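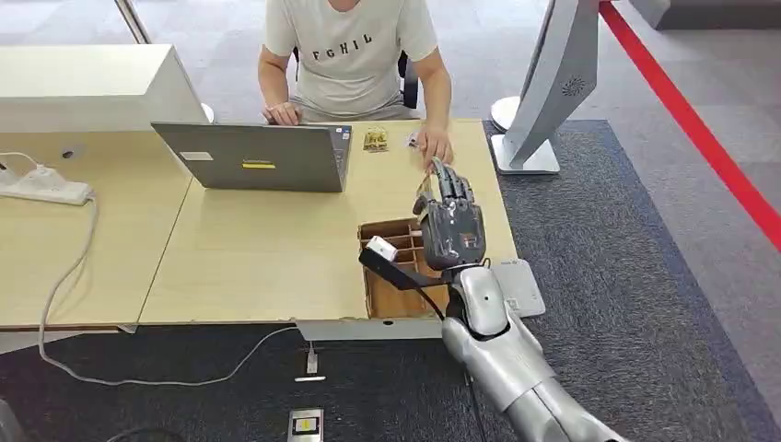
A robot hand and a human hand share a desk. The new Istcombe rules cover this kind of close work.

Istcombe shops get a rulebook for robots that work within arm's reach

If you work next to a robot in Istcombe, you're about to get a few more rights, and a bit more paperwork to go with them. The local workplace safety office put out its code of practice for close-quarters robots on Monday, and I've spent most of the week reading it with a highlighter and too much coffee. It's better than I expected! It's also very fussy about cables, which I'll get to.

The code covers what it calls shared-surface work. In plain English, that means a person and a robot arm using the same desk, bench or counter at the same time, with no fence or screen between them. Up to now, most places in town have been borrowing rules written for big factory arms that live in cages, and those rules don't help much when the arm is reaching across a desk toward somebody who's trying to type with one hand and hold out a small part with the other.

So what's in it? The bit that most people will notice is the handover rule. Any time a robot takes something from a person, or gives something back, the person goes first. They hold the item out and keep still, the robot closes the gap at the slow speed setting, and it doesn't grip until the person gives the go-ahead (a word, a foot pedal or a button all count). If the person pulls back, the arm has to stop where it is. It can't follow the hand. I was surprised that wasn't written down anywhere before, but there you go.

Then there's the stop button. Everybody seated at the surface has to be able to reach one without standing up, and that includes visitors. A stop button on the operator's screen doesn't count, and neither does one on a phone. I've been in shops where the only red button was mounted on the wall behind the robot, so I'm very happy to see this one.

Floor marking gets a page of its own. Anyone walking past has to be able to see where the working area begins, and the line has to sit 1000 millimeters or more from the farthest point the arm can get to. Tape is fine. Paint is fine too, though the code asks for it to be touched up when it wears, and I know a few places with lines you'd need a good imagination to find.

Now, cables. They get more space in the code than speed limits do, and I laughed when I first saw it, but the reasoning is pretty solid. The office looked at two years of incident reports from member shops and found that a lot of the trouble started with a cord, with no bad robot behavior involved at all. Somebody catches a foot, the desk shifts, and now the arm is working from a position that's slightly off. Look at the long white cable in the photo, the one that hangs over the front of the desk and loops down over the floor mat. Under the new code a run like that would need to be clipped to the desk or put under a cover before the arm is powered up. Power strips can stay on the desktop as long as they're outside the arm's reach.

Small parts trays and divided boxes get a mention as well. They have to be fixed down or heavy enough that a light bump won't move them, so plain cardboard dividers like the ones by the robot's hand would need some double-sided tape or a clamp. That's a cheap fix, and I suspect half the town will be out buying tape.

I called around to see how people were taking it. Esora, which sets up desk-side arms for repair benches and small assembly shops, told me it already does most of this and has started changing its handover settings to match the rest. The firm's one complaint was about logging. The code wants every unplanned stop written down, with the time and what the person was doing, and Esora thinks that'll turn into a pile of notes that never get read. It ran a trial log over the winter and ended up with 3000 entries, a good many of them from one sleeve brushing one sensor.

The folks on the Skinach project see it the other way. They train robot hands to pick up and pass small objects, working alongside people at ordinary desks, and they said the sleeve entries are the useful ones. If the same harmless stop happens over and over, people start wanting to switch the sensor off, and that's the moment you'd like to catch. I think they've got a point, but I also don't have to fill in the log.

There's a training piece too. Anyone who sits at a shared surface has to do a short session before their first shift and another one each February. It covers hair, sleeves, rings, where to rest your free hand, and what to do if the hand closes on you (stay put, hit stop, don't yank). The session doesn't have to be run by an outside trainer, and the office has a free script you can read straight from. I tried reading it out loud in my kitchen and it took less time than my lunch.

Cameras and microphones are handled in a short section near the back, and I'd have liked more. If a robot records while it works, the people at the desk have to be told what is kept and for how long, and they can ask to have their face left out. What happens with a laptop screen or a bit of paperwork that gets caught by accident? The code says to use "reasonable care" and moves along. I asked the office about it and was told a guidance note is coming.

Smaller shops get some slack. If your arm runs fewer than 2000 hours a year, you can use the short checklist in place of the full risk assessment, and you have until February to get the floor lines and stop buttons sorted out. Everyone else is expected to start now. The code isn't law, so there are no fines, but insurers have been asking for something like it, and the Rey business park has already said it'll be adding the code to new leases.

Copies are free from the safety office's front desk, and the checklist is printed on the inside of the back cover. Comments on the logging section are open through the end of the month, so if you've got strong feelings about sleeves, send them in.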